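4.2 Kitchen task package

The second part of our evaluation deals with the kitchen task package of Fetmont, the simulation service which Preltach offers to laboratories under a yearly license. We had access to version 2 of the package from April and used it with the default settings, except for the render quality, which we set to high. The package gives a two-arm workspace, a library of household objects and a replay tool. We ran 1132 episodes on our own machines and 597 on the hosted service at Fallotport.

The installation was simple, but the documentation of the object library is still incomplete. Friction values, for example, are listed for the containers and not for the appliances — we had to ask the vendor for them. Denise Lambert repeated the whole installation on a second computer and met the same gap.

For each episode the tool can export the view from an arm as well as views of the whole counter (Figure 3). We found the counter views easier to annotate. In the arm view a large appliance may hide almost everything else, and our annotators often needed a second view to judge the distance between finger and object.
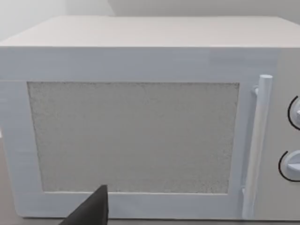
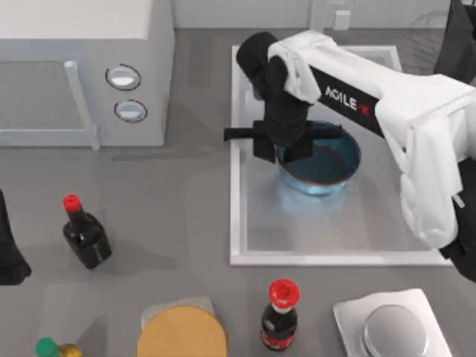
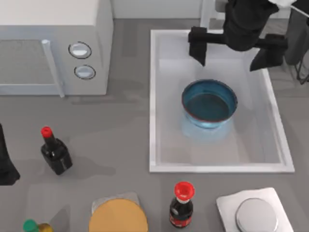
Figure 3. Rendered views from the kitchen package. First: close view of the microwave door. Second and third: counter views with the blue bowl in the sink and a gripper over the basin.

Storage is the main cost of the high setting. A complete export of our local episodes took 445 GB, and the hosted service counts this volume toward the monthly limit. Compared with Sugden, which we discuss in Section 4.1, the replay tool of Fetmont is slower to open but allows stepping through single frames — this was important for our labeling of contact events.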